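书评我欠了三个月

先说清楚，我答应写书评的时候，根本没想到那本书有那么厚。

哈比布尔·科迪卡拉把书塞给我的时候还在嚼饼干，说你反正上下班坐车，路上翻翻就行。书名叫《免我们的债》，作者叫约阿尔·瓦林，讲主祷文里那句“免我们的债，如同我们免了人的债”，到底是在说罪，还是在说钱。我站在门厅里翻了翻，有一章专讲1663年的一桩案子，一个教区的长老把穷人欠的种子粮记在账上，一记记到孙子那辈。我心想这还挺好看的嘛，就点了头。我这个人就是点头太快。

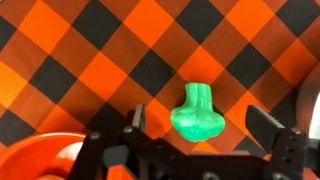
普兰斯特德联合教会读书会　｜　会员习作·小说

我得交代一下我是干什么的。我在Zundard上班，Zundard是替别人收账的。你要是欠了电费、欠了沙发钱，人家催了几次懒得催了，就把你打包卖给我们，然后我打电话给你。我们内部不叫催收，叫“客户重新联络”。我的工位在十二排，耳机是我自己买的，公司发的那种夹耳朵。我在教会从来不说这个，有人问起，我就说在客服中心。客服中心嘛，也不算撒谎，对吧？

读书会在牧师楼的后屋，晚上七点半开始，一般七点五十才真开始，前面那二十分钟都在找椅子和说膝盖疼。科迪卡拉主持，他退休前教地理，特别喜欢让大家“把立场摆到桌面上来”。皮耶里娜·帕加诺每次都带杏仁饼，她家开的店就叫帕加诺，在坡底下，卖面包也修拉链，我到现在没弄明白这两样是怎么凑到一块儿的。还有菲洛梅娜·尼乌尔胡，姓写出来是Ní Mhurchú，我练了一个冬天才念对，她听了说，差不多吧。

菲洛梅娜快八十了，年轻时在修道院待过，后来出来了，后来又信了，后来到了我们这儿。她看书用铅笔在边上打小叉，打叉是同意，打勾是不同意。我问为什么反着来，她说同意的地方她要回去再查一遍。

头一次讨论瓦林那本书，她就跟科迪卡拉顶上了。

科迪卡拉说，作者的意思是，教会对付贫穷的老办法是施舍，施舍完了制度还在那儿，动也没动。他说得挺激动，杏仁饼的渣掉了一胸口。

菲洛梅娜说：“他写了四百页制度，写没写过一个还不起钱的人早上起来先干什么？”

科迪卡拉说这本书不是干那个的。

“那他怎么知道该免谁的？”

大家都看着我，因为我是要写书评的人。我低头翻书，假装在找页码。我当然知道还不起钱的人早上起来先干什么，先把手机翻过来扣着。我一天要听三十二个人告诉我他们在开车、在医院、在葬礼上。有一回真的在葬礼上，我听见管风琴了。

那天晚上回家我写了个开头：“瓦林先生的著作对我们这个时代提出了一个严肃的问题。”看了看，删了，去洗碗了。

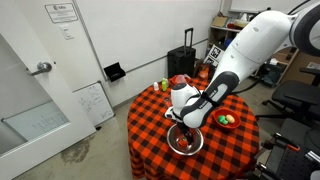

到了十二月，公司进来一批新账，是从一家叫迪夫利的公司买的，Divley，分期卖助听器和躺椅什么的，专做老人的生意。主管孔切塔·科科在早会上说，这批账小，好收，老人家爱面子，语气软一点，多说“我们理解”。科科这个人不坏，真的，我妈住院那阵她给我调过班，还帮我编过假条。她说“老人家爱面子”的时候也没什么恶意，就跟说香蕉容易熟一样。

名单是系统自动派的，一条一条往外跳。下午三点多，我刚喝完第二杯速溶咖啡，屏幕上跳出来一条：

Ní Mhurchú, P.　余额441。

我第一反应居然是，这个名字我会念！真的，我坐在那儿还有点得意，过了好几秒才明白过来。

系统给你十五秒，十五秒不点拨号它就自己拨。我把耳机摘了，又戴上了。我想也许是别的P，帕特里夏，彼得，可是地址那一栏写着磨坊巷，上个月我刚开车送她回过磨坊巷，她下车的时候手套掉在座位底下，现在还在我车里。

它自己拨出去了。

响了四声。我心里一直念别接别接别接，您别接。

“喂？”她说。

按规定我得先报全名，再报公司，再告诉对方通话会录音。我张着嘴，出来的是一种特别尖的声音，像我外甥学卡通里的老鼠。我说，您好，打错了。

“你声音怎么了？”她说，“感冒啦？”

我就把电话挂了。

挂完要填一个通话结果，下拉菜单里有“承诺还款”“拒绝沟通”“已故”之类，没有“她问我是不是感冒了”。我填了“号码无效”。填完我手心全是汗，因为号码无效的话，系统会停拨三十天，然后派人查新号码，这种事查出来是要谈话的。我盯着科科的后脑勺看了半天，她在吃一个橘子。

你们可能要问，四百四十一块，替她还了不就完了？我也想过，晚上躺着算过，我那个月刚交完车险，账上的钱不够，下个月够。可是替她还了，她就会收到一封信，恭喜您已结清，她那种人会打电话来问是谁结清的，问到底为止。再说了，还了她这笔，名单上下面那个呢？下面那个姓霍布斯还是霍奇斯的，住得离她才两条街，我连他会不会念书都不知道，就因为我没开车送过他，我就照打不误？

我发现我正在心里替科迪卡拉说话，施舍完了制度还在那儿。然后又替菲洛梅娜说话。两个人在我脑袋里吵到快两点。

下一回读书会我差点没去，到了门口还在想借口。皮耶里娜在后面推我，说让一让，盘子烫。

讨论的正好是1663年那一章。瓦林写，那个教区后来来了个新长老，把账本拿到院子里，当着大家的面要烧，结果有个寡妇冲上来把账本抢走了。她说她已经还了十九年，只差一点就还清，你现在烧了，我这十九年算什么？瓦林在这儿停下来，大谈了六页劳动与价值，我坐车看的时候跳过去了。

科迪卡拉说这个寡妇是被制度教坏了，她把债当成了自己的功劳。

“你坐下，”菲洛梅娜说，其实他本来就坐着，“她没教坏。她要人看一眼。”

没人接话。暖气片咔咔响。

然后菲洛梅娜特别平常地说，她自己就欠着钱，买助听器欠的，欠一家公司，那家公司又把她卖给了另一家，她收到信了，信上说“您的账户已顺利转移”。她说她看了那封信挺高兴，觉得自己像个球员。

皮耶里娜笑得咳嗽。我没笑，我在看我的鞋。

“前阵子还有个姑娘打来，”菲洛梅娜说，“声音细细的，说打错了。我琢磨着她是不忍心。后来再没打过来，我还怪担心的，不知道她挨没挨骂。”

她说这话的时候在给杏仁饼掰成两半，没看我。她也许知道，也许不知道，我到现在都拿不准。她的助听器就在她耳朵上，米黄色的，小得不得了，我以前还真没注意过。 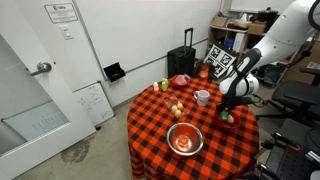
我说我去一下洗手间，在洗手间里站了一会儿，把擦手纸撕成一条一条的。回来的时候他们已经讲到下一章了，科迪卡拉在白板上画箭头，从“恩典”画到“信贷”，又画回来，笔没水了，回来那一半看不见。

散会下着小雨，我照例送菲洛梅娜。车里暖风坏了一半，只吹脚。开到坡底下，帕加诺的灯还亮着，我就在那儿停了，拉了手刹。

我说，菲洛梅娜，我不在客服中心上班。

“哦？”

我说我在Zundard。

她想了想，说：“信封上那个？蓝颜色的？”

我说对，蓝颜色的。

雨刷刮了好几个来回。她问我，那里头暖和不暖和。我说什么？她说你们办公室，暖和吗，她一直想象你们坐在一个很冷的地方。我说还行，就是下午有点干。她说那就好。

我开始一股脑儿地往外倒，说那天是我，说我填了号码无效，说系统过三十天还会查她，说迪夫利那份合同我偷偷看过，利息那一栏写得有问题，她完全可以写信申诉，很多人都可以，可是没人写，因为没人知道能写，我们也不许主动说。我说得又快又乱，说到后来鼻涕都下来了。她在包里翻，翻出一块包过杏仁饼的餐巾纸给我，上面全是糖粉。

“那封信怎么写？”她说。

我说什么信？

“申诉的信。你给我说说，我记下来。”她把那本《免我们的债》掏出来，翻到最后面的空白页，铅笔也拿出来了，“慢点说啊，我这边耳朵是好的，你冲这边。”

我就冲那边说了。第一段写账号，第二段要求对方出示原合同，第三段引哪一条。她写得很慢，字又大，一页只够写一段。写完第二段她抬起头问我，霍奇斯那老头是不是也买了躺椅，他逢人就说腰疼。

我说我不能告诉你客户是谁，这个真不行，这个犯法的。

“我又没问你，”她说，“我问我自己呢。你接着说，第三段。”

后来皮耶里娜从店里出来敲我的窗户，问我们俩是不是车坏了，手里还拿着一条没修好的拉链。菲洛梅娜把车窗摇下来一条缝，问她店里那台复印机还能不能用。皮耶里娜说能用，就是印出来左边有一道黑。

“有一道黑不要紧，”菲洛梅娜说，“多少钱一张？”

书评我还没写完。科迪卡拉昨天又来催了，他催人的功夫可比我们公司差远了，站在那儿搓手，说不着急不着急，就是问问。我跟他说书不在我手上，最后几页被人撕走了，在坡底下的店里，要看得自己去排队。

他问我排什么队。我说您带上眼镜，去了就知道了，顺便帮我把车里这副手套捎给菲洛梅娜，我又忘了。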